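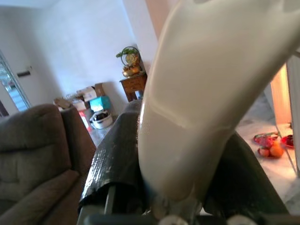
Close-up: glossy white, rounded, faint seam near the middle

Kerora Canvass Binder, Second Edition
Item no. 836
In stock, ships from Trilov

I started making these after my third town council race, when I was still carrying walk lists on a clipboard with a rubber band around it. It rained on me in Khokhar Heights and I lost a whole street of notes (and the pen). So I sat down and drew up the binder I wanted, and this is it, with a few fixes from people who bought the first one.

You get 100 walk sheets, already punched, with room for the address, who answered, what they care about and whether they want a yard sign. I made the notes column wider this time – everybody asked! There are 56 address labels in the back pocket, plus a tabbed section for absentee ballot requests. Check your own state's rules before you collect any of those, please, they really do differ.

The cover is by Skustico, same as before, and it wipes clean. I walked with mine for a whole primary season and knocked on 2,883 doors, and the rings still close the way they should. The corners are scuffed, I'll admit.

Size: fits letter paper
Rings: three
Colors: navy or gray
Refills: sold separately, packs of 100

Does it work for school board races? Sure, I've sold plenty for those. Ballot questions too, just cross out "candidate" at the top of the sheet. I'm hoping to have a proper ballot question version in January.

Can I get my campaign's name on it? Yes, on orders of ten or more. Send me the wording exactly as your disclaimer line has to read and I'll mail you a proof before anything gets printed.

Returns are fine within 30 days if you haven't written in it.

Add to cart
Page updated November 27, 2023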